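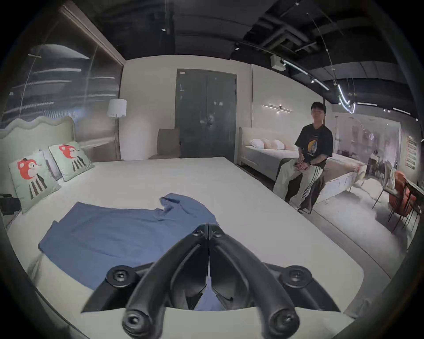
Does a hand-held gripper need the same paperwork as a robot arm if it has no motors of its own?

It needs less, but it needs some. Under the revised collection rules, a hand-held tool is exempt from the guarding and stop-circuit sections. It is still covered by the sections on inspection, bystanders, surfaces and records, and the person holding it is treated as the operator in every one of them.

Collection rules, second revision: what changes in June

The second revision of the Privow collection rules takes effect in June. It applies to all sites recording cloth handling, bed making and folding with hand-held tools, including the furnished rooms at Ilier and the smaller bench area at Wragg. The first revision was written for fixed arms and was stretched to cover hand tools by memo. Those memos are withdrawn. The text below summarizes the sections that have changed. Where the summary and the rules differ, the rules apply.

Section 2, inspection. The fingers, pads and mounting knobs are to be checked before the first recording of a shift and again after any drop. A drop onto a mattress counts as a drop. The check takes in finger alignment at full closure, play at the knobs, and any burr or rough spot on the fingertips. A tool that fails is tagged and taken off the floor. Operators may tighten a knob by hand. Any other adjustment goes to the bench, and the tool is recalibrated before it is issued again.

The inspection interval for fingertips has been shortened. Tips are now replaced after 1,000 grasps on fabric or at the first visible wear, whichever comes sooner. Grasps are taken from the session log. Sites that were estimating this figure from hours of use should stop doing so.

Section 3, bystanders. This section caused the most comment in the review period. The earlier wording required the room to be cleared, which was reasonable for an arm and hard to apply in a shared room with glass walls and people working on the other side. The new wording allows other persons in the room during a recording with a hand-held tool, provided they have signed the site consent form, are out of reach of the work surface, and have been told when recording starts and ends. Sitting is permitted. Passing between the operator and the work surface is not.

Persons visible through glass are treated as bystanders for consent purposes if they could be recognized in the recording. Where that can't be settled on site, the session is held back from release until it has been reviewed. Blurring is acceptable. Cropping is acceptable only if the full work surface remains in view.

Section 4, surfaces and garments. A garment on a bed is to be started from an unarranged state. Operators had been smoothing sleeves and hems before the first grasp, and the resulting sessions showed a narrower range of starting conditions than the task sheet called for. The garment may be turned over or moved between repetitions, but it is not to be laid out neatly unless the task sheet says so. Cushions and pillows that belong to the room stay where they are. Removing them for convenience is recorded as a deviation.

Downward force on soft surfaces is now limited by procedure. The operator should approach until the tips touch the cloth, close, and lift. Driving the tips into the mattress to gather more fabric gives a grasp that a fixed arm can't safely repeat, and it loads the fingers sideways. Sessions with repeated deep presses will be returned.

Section 6, lighting. Linear fixtures and spotlights may stay on. Their state must not change during a session. Reflections in glass partitions are accepted and do not need to be masked, except where a reflection shows a readable screen or badge.

Section 7, records. The session record has been cut from 11 fields to 7. The four dropped fields duplicated information already held in the Plorov log. The remaining fields are site, room, tool number, operator number, garment class, surface class and deviations. The deviations field may not be left blank. Enter "none" where there were none. Records completed from memory at the end of a shift are no longer accepted; the record is closed before the next garment is placed.

Transition. Sessions recorded under the first revision remain valid and don't need to be re-entered. Tools issued before June keep their numbers. A site that can't meet Section 3 by the effective date may apply for an extension, stating which rooms are affected and what is being done in the meantime.

Questions on the wording go to Julián Ortuño at Privow. Questions about tags, spare tips and recalibration go to the bench at the site concerned. Printed copies of the first revision should be removed from the rooms when the new ones are posted.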